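Marmalade Season, Extended

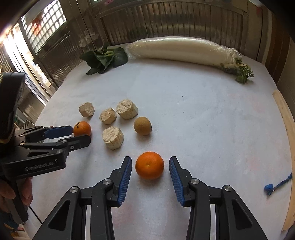 No. 20

May 2022

I know, I know, marmalade belongs to the cold months. But I got hold of a late bag of oranges and I have been at the stove all week and I am so happy about it that you are getting a whole post!

It started with a book. Lumturie Perić at the library sale put aside a little spiral-bound thing for me, printed by the Flernell garden club, with the corners all chewed and somebody's pencil notes down every margin. The marmalade page is the best one. The printed recipe says to boil the peel whole for an hour, and the pencil says NO, TWO, underlined so hard it went through the paper. I did two. The pencil was right.

If you've only had the stuff from the supermarket, please try a batch at home once. The smell alone! You boil the oranges whole with the lid on until a skewer slides in like butter, let them cool in the pot overnight, then halve them and scoop the insides into a square of muslin with all the pips. The peel gets sliced by hand. I like mine thick and a bit uneven, my sister likes hers like thread, and we have stopped discussing it.

Then the sugar. I use less than the book does — roughly 2 pounds for a pot this size — and I warm it in a low oven first. Everything goes in together, muslin bag too, and you stir over low heat until you can't feel any grit under the spoon. After that turn it right up and let it roar.

Setting point is where I used to panic. My thermometer says one thing and the cold saucer says another, and I go with the saucer. Put a blob on it, back in the freezer for a minute, push it with a finger. If it wrinkles, you're there. My March batch never wrinkled at all and we've been pouring it over pancakes ever since (very good, by the way, also on rice pudding).

Chenxi Xue wrote in after the lemon curd post to ask if you can cut the sugar in half. For curd, sure. For marmalade I tried it and got something runny that had to live in the fridge, but it tasted wonderful, so if you have the fridge space, go for it! She also mentioned a spoonful of grated ginger at the end, and I am doing that tomorrow.

Things I still want to try this year: a dark one with molasses, a grapefruit one, and the whiskey version from the back of the Flernell book, where the pencil just says "more."

Jars are cooling on the counter as I type and the lids keep popping — best sound in the world. I need more labels. And toast.

Posted in: Kitchen, Preserves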